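Table wobbles on shiny floor, what do I put under it??

posted by brisau_renter

Moved into a place in Stamcombe in March, whole main room is hard shiny floor. Table was fine on carpet at the old apartment. Now it rocks every time anybody leans on it, coffee goes everywhere. Folded cardboard works for 2 days then goes flat. Felt pads made it worse - now it slides AND rocks. Landlord says the floor is level (sure). Don't want to spend much and can't drill into anything in the apartment. Also the top is heavy so flipping it over alone is not happening.

Stone-look top, black legs, I keep flowers on it so a tip would be a mess.
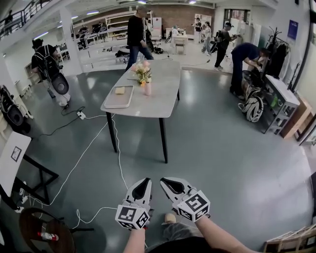 gillies77

Find out if its the table or the floor first. Turn the table a quarter turn and try it again. If the same leg is always the short one, it's the table. If it changes, floor. Took me 15 minutes to work that out at my place after months of napkins under the leg.

If it's the table, check the bolts where the legs meet the top. Moving loosens them. Snug them all up a little at a time, dont crank one down all the way and then do the next. Half the time that's the whole fix.

Still rocks - get screw-in leveling feet, the kind with a rubber bottom. Rubber grips, felt slides. Only works if the legs have a threaded hole in the end, so look before you buy. Get a freind to lift one corner while you look.

vatora_lane

Plastic shims. Hardware store, pack was 7 bucks. Snap off the extra and you're done

tilesandtea

Agree on the bolts. Skip shims if you drag the table around to clean, they stay behind and you step on them. I cut a piece off an old rubber jar opener and glued it under the short leg, still there.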